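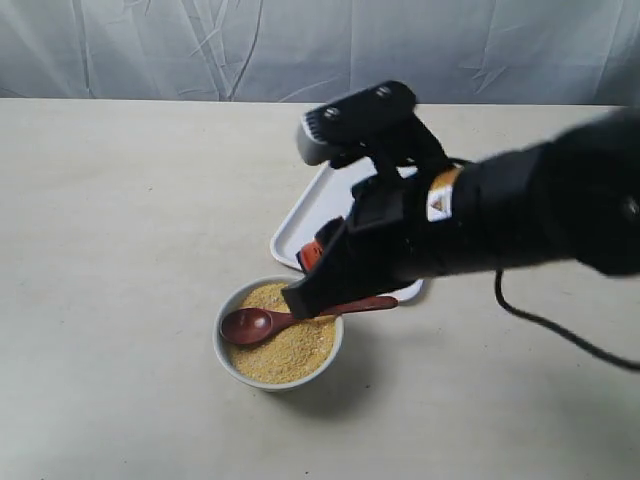 Haddad
Machines writer, Canside Kids

Can a robot really use a spoon?

People love to say that robots will soon do all our chores. Cook dinner! Wash up! Fold the socks! I have heard this for years, and I still fold my own socks. So when someone tells me a robot can scoop grain out of a bowl, I have one question first. How much work did people have to do before it could?

Quite a lot, as you'll see.

The arm at the top of this page is holding a dark wooden spoon over a bowl of yellow grains. You could do that when you were two, and you probably got most of it on the floor. A robot has to be set up for it, and then it has to be looked after, a bit like a bike or a piano.

First, where is everything?

You know where your hand is without looking. Close your eyes and touch your nose. Easy. A robot arm has sensors in its joints that tell it how far each one has turned, and from those it works out where its gripper must be. (The gripper is the part that does the holding.)

But the sensors can be a little bit wrong. If one joint is off by the width of a pencil line, the far end of a long arm can be off by a lot more. So before any scooping, the arm is sent to a place the people have measured, and they check whether it got there. If it didn't, they correct the numbers and try again. This is called calibration. It is slow and rather dull, and it never makes it into the exciting videos.

At Stosum, a small workshop that sets up arms for kitchen jobs, the checklist for one arm has 17 steps. Only the last one has any food in it.

Then, how hard do you squeeze?

Pick up a spoon. Now think about how hard you are pinching it. You didn't have to decide, did you? A gripper has to be given a number, or a rule for finding one. Too weak, and the spoon twists when it pushes into the grains. Too strong, and you may dent the wood or strain the gripper.

The spoon's shape matters too. Grip it close to the round part and it wobbles less, but the fingers come very near the food. Grip it far down the handle and the fingers stay clean, but the spoon can tip. Somebody has to choose.

Stosum ran a test called Prinus, which was 768 scoops with one arm. It spilled on 161 of them. The poster said "Robot masters the spoon!" I would not call that mastering. Would you let a waiter spill your soup that often?

Looking after it

Dry grains get everywhere, and a gripper has small gaps where the parts slide. One grain in the wrong gap can stop a finger from closing all the way. So the fingers get wiped and the gaps get checked – every time, even when everyone wants to go home.

Screws are next. Arms shake a little when they start and stop, and shaking can loosen screws. If a part on the gripper shifts, all that careful measuring is spoiled and you are back to the start.

Cables need care as well. There's a thin black one hanging under the arm in the photo. A cable has to have enough slack for the arm to move, but a big loop can catch on things. People move the arm slowly through its whole reach and watch the cable all the way.

And see the little triangle on the label near the gripper? That kind of sign is a warning. Arms can pinch, and they don't say sorry. At Stosum the power goes off before anyone's fingers go near the moving parts. You must be at least 8 to visit, and visitors don't touch at all.

So, can it use a spoon?

Sometimes, when people have measured, tightened, wiped and checked. I think that is pretty clever. I also think the poster should have mentioned the people.

Try this at home: put some dry rice in a bowl, hold a spoon in a pair of kitchen tongs, and move ten scoops to another bowl. Put a tray underneath first.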